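FOR IMMEDIATE RELEASE

Westetti Paints Brings a New Family of Soft Whites and Pale Grays to Hurstead

HURSTEAD, 09/12/2020 - Westetti Paints is very happy to share the news that its new Endell collection of interior whites and pale grays is now on the shelves at the Hurstead store, after a good long stretch of mixing, brushing out, living with, arguing over and mixing again. The collection covers walls, ceilings and trim, and every shade in it comes in matte and eggshell.

If you have ever stood in a paint aisle holding two white cards that looked the same under the store lights and then nothing alike once you got them home, you will understand how this began. White is the color our customers ask for most, and it is also the one they bring back to talk about most. Too blue in the bedroom, too yellow by the lamp, a little bit green next to the yard. We wanted a set of whites that people could choose with some comfort, and we wanted to give them enough time and enough sample paint to do it properly.

"I have been matching paint for most of my working life and I still get fooled by white," said Kamol Siriwan, head of color at Westetti. "You fall in love with one in the morning and by supper you are wondering what you were thinking. So we asked families to keep our test boards at home, move them from room to room, and tell us what they saw when they were tired and the dishes weren't done. Those were the most useful notes we got, and some of them were very funny too."

In all, 578 households took test boards home, and between them they sent back 1023 comment cards. Many had coffee rings on them, and a fair number had been written on by children. The team at Westetti read every card. Several shades were dropped along the way, including a warm one that had a lot of fans in our own office, and one cool gray was changed so many times that it was finally given a fresh name and treated as a new color.

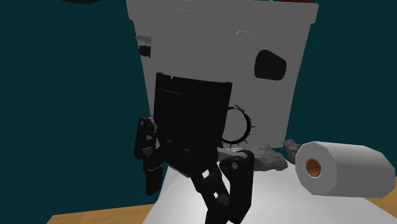

White on a large bucket-shaped container (computer rendering).

The Endell collection is made at the Dewulf plant, where Westetti has mixed its wall paints for years. The recipe for the matte finish is new. It spreads a little more slowly than our older matte, which gives you time to keep a wet edge on a big wall, and it can be wiped down with a damp cloth once it has fully cured. Our older matte will stay on sale for customers who are partway through a house and would like to finish in the same paint they started with.

Choosing how light or dark to go is usually the hard part, and our staff will happily spend as long as you like on it. A single pale color is never just one color once light falls on it. Take the big, smooth, gray-white sphere in the rendering: it is slightly darker gray toward the upper left, brightens to an almost glowing patch lower down, and has a thin bright rim along its curved right edge. Your walls will do something similar from window to corner, so please paint your sample board right out to the sides and try it in the dimmest part of the room as well as the sunniest. 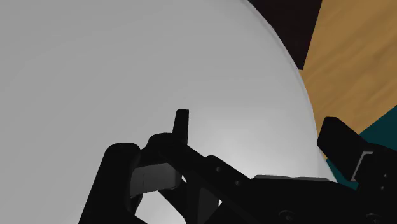

Sample pots of every Endell shade are available at the counter, and customers may borrow a large painted board for a week at no charge. Bring in a cushion, a floor tile, a scrap of curtain, whatever you have to live with, and set it beside the boards in our front window. We have put a bench there and the kettle is usually on.

Westetti is also giving away 1000 sample pots to customers at the Hurstead store, one per household while they last. There is no coupon to clip. Just ask at the counter, and tell us which room it's for so that we can suggest a neighbor or two on the color card.

The company plans to bring the collection to its other stores next June. Until then, customers who live farther away can have color cards mailed to them, and we would like to thank the 3449 people who have already put their names on the mailing list. Your cards are going out in the order the requests came in, and we appreciate your patience while the second printing catches up.

"What I would love is for somebody to paint a room and then forget about it," said Siriwan. "Just sit in there and read, and have it feel nice. I did my own hallway in the palest gray in the set, and my mother walked through it twice before she asked when I was going to paint."

About Westetti Paints

Westetti Paints makes and sells interior paint for homes, with its color studio and main store in Hurstead and its mixing plant at Dewulf. Staff at every store offer free color advice and will match paint from a chip, a swatch or a well-loved teacup.

Media contact: Kamol Siriwan, Westetti Paints, Hurstead. Color cards and sample pots are available to members of the press on request.

###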